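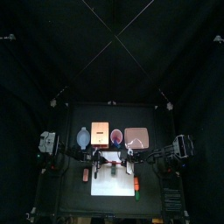 ## Puesta a punto de dos brazos en cabina cerrada

Procedimiento para el banco bimanual del taller Walczak. Se parte de la estructura ya atornillada y de los dos brazos fijados a los laterales.

### 1. Escuadrar la estructura

1. Medir las dos diagonales de la cara trasera.
2. Montar los tirantes en X y tensarlos por turnos, media vuelta cada vez.
3. Volver a medir. Si difieren en más de 7 mm, aflojar las escuadras y repetir.
4. Forrar paredes y techo con tela negra. Los pliegues no molestan mientras no entren en el recorrido de los codos.

### 2. Cámaras de muñeca

Dejar holgura en el cable para el giro completo de la muñeca y comprobarlo a mano, con los motores sin par. Después, encender y revisar el encuadre: deben verse los dos dedos y, detrás, la zona de trabajo.

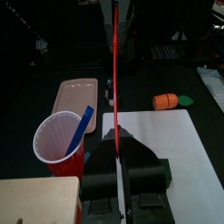
*Vista desde la pinza, con el vaso y la cuchara azul a la izquierda.*

Si un dedo queda fuera, corregir el soporte. No compensarlo por software: la calibración del paso 3 supone el soporte en su posición final.

### 3. Calibración

Llevar cada brazo a reposo y ejecutar `calibrar --brazo izq` y luego `calibrar --brazo der`. El controlador escucha en el puerto 503. Guardar los dos ficheros de offsets con la misma fecha; mezclar sesiones da errores difíciles de localizar.

### 4. Aproximación simultánea

Colocar una pieza ancha en el centro y limitar la velocidad al 30 %. Las puntas se acercan desde lados opuestos y se detienen antes del contacto. 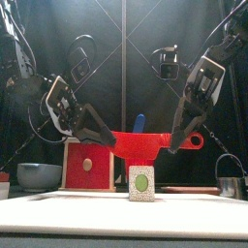
Con los brazos detenidos, medir la separación entre cada punta y la pieza y anotarla por lado. Hanna Marciniak prefiere repetir la medida tras apagar y encender; en este banco conviene hacerlo al menos después de cada cambio de dedos.
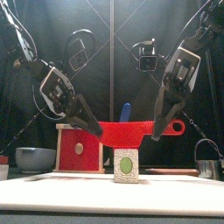 *Las dos pinzas a ambos lados de la pieza roja; al fondo, los tirantes en X.*

### 5. Antes de subir la velocidad

- Cables sin roce en los codos.
- Parada de emergencia probada con ambos brazos en marcha.
- Offsets copiados al equipo de control.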